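Clearing a Low Table in One Evening (and Keeping It Clear!)

Posted in Small Rooms, Everyday Order

I love a low table. I've had one in every flat I've lived in, and every single one has turned into the place where things land. Keys, wrappers, drinks bottles, the roll of something you opened once and meant to put back. If you've got a table in the middle of your living room, you know exactly what I mean, and I'm delighted to tell you it's one of the nicest tidying jobs in the whole house. It's small, you can sit on the floor to do it, and you can put a film on.

You need an evening, or really just 20 minutes of one if you don't stop to read every leaflet you find.

What you'll want to hand

A tray or shallow basket, big enough for the things that are allowed to live on the table
A bag for rubbish and another for recycling
Two soft cloths, one damp and one dry
A few clothes pegs or bag clips
A box for anything that belongs in another room

My tray is a plain one from Jandari and it's been dropped down the stairs twice, so I can vouch for it. A baking tray does the job just as well while you're deciding.

Step 1: Go by height

Start with whatever stands tallest. On most tables that's a bottle or a flask, and once it's off you can see what was hiding round it. Take it straight to the kitchen, empty it, take the lid apart if it comes apart, and leave everything to air upside down. Insulated bottles with chunky lids are the ones people forget for days, and the lid is always the bit that needs the attention. A small brush gets under the buttons. Don't put it back together until the morning.

Step 2: Packets and rolls

Now for the long thin things, which are my favourite because they make such a difference so quickly! Rolls of biscuits or sweets, sleeves of noodles, packets of wipes, anything that tips over and rolls under the sofa when you nudge the table.

Pick each one up and give it a gentle squeeze. Empty goes in a bag. Half full gets a peg on the open end and goes to the cupboard. Unopened goes to the cupboard too, standing on its end in a jar or a tall mug so that it stops rolling. I keep an old enamel jug for this and it holds a surprising amount.

Check the wrapper before you throw it out. A lot of packets have the recycling mark tucked down near the seam or at one end, in tiny print, and I used to miss it all the time.

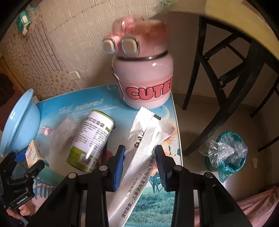
Deming Hou wrote to me after the first version of this guide that I'd got the order wrong, and that packets should come off before bottles, as a bottle makes a handy bookend while you sort. I tried it his way at my sister's and I have to admit it's rather good if your table is very full. If you can still see a fair bit of the top, I'd stick with tallest first.

Step 3: The box for elsewhere

Everything left that isn't rubbish and isn't food goes in the box. Hair ties, chargers, pens, the instructions for the fan. Don't carry things off one by one! You'll get to the bedroom with a pair of scissors, notice the bed wants making, and that's your evening gone. Fill the box, finish the table, then do one lap of the flat with it.

Step 4: Wipe the top

If your table has a shiny printed top, go gently. Damp cloth first, wrung out well, in long strokes from the back to the front. Then the dry cloth straight after, before streaks can form. Mine is an old Flomel with a landscape printed on it and it shows every fingerprint, especially in June when the sun comes in low at seven in the evening.

For sticky rings, lay the damp cloth over the spot, leave it for 3 minutes and try again. No scourers, and please no scraping with a knife. If there's a raised rim, run a corner of the cloth along the inside of it. That's where the crumbs go, and it's so satisfying.

Step 5: Decide what's allowed back

Put the tray on the table and choose what gets to stay. In our house it's the remote, a box of tissues, a coaster each and one snack. One! The snack can be anything at all, but a second packet has to wait in the kitchen until the first one's finished.

Bottles go on a coaster at the back corner, away from elbows. If you have children, or a partner who gestures a lot, move the whole tray to the back as well.

Keeping it going

I do a quick sweep before bed, usually while the kettle's on for the hot water bottle. Tray stays, everything else goes in the box, quick wipe if it needs one. Some nights I skip it and the next day is a bit worse, and then I catch up.

If you'd like to try a cloth lining in your tray to stop things sliding, cut a bit of felt 20 cm wide and trim it to fit. Yuxi Fan uses an old tea towel folded in half, and you can throw that in the wash with everything else.

Next month I'm doing the shelf under the table. I've been putting it off for ages.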